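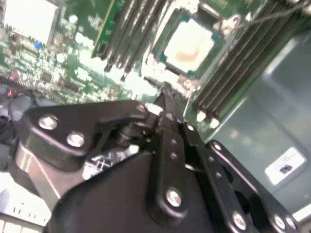 # In Defense of the Server Nobody Wants

Every few years an office throws out its servers, and every few years somebody is told to feel good about it. The old ones drew too much power, the new ones live in Susterham, and a man with a van will see to the rest. Mine quoted me for 102 boards and asked whether I wanted a certificate. I asked what it certified. He said, "Disposal."

I'd like to put in a word for the green motherboard. It is a dense little town of a thing, crammed with parts, and we price it by weight, like potatoes. My friend Kiran Awasthi, who fixes them in a shed in Pestley, sold 4 last month to a dentist whose booking system won't run on anything newer. The dentist was thrilled. The dentist had been quoted some $3,000 for an "upgrade path" — a phrase that should always make you check your wallet.

The usual objection is that repair takes skilled hours and hours cost money. Fair enough. So does the meeting where we pick the replacement, and I've sat through 2 of those this October without anyone sending a bill.

What bothers me more is the manners of it. We'll spend a Saturday's worth of patience on an old chair, sanding and gluing and boring our guests about it, and then drop a working computer down a chute over a dead fan. Kadedau, our supplier, calls this "end of life." The board hasn't been consulted. I've kept one back, and on Friday's budget call I intend to say so.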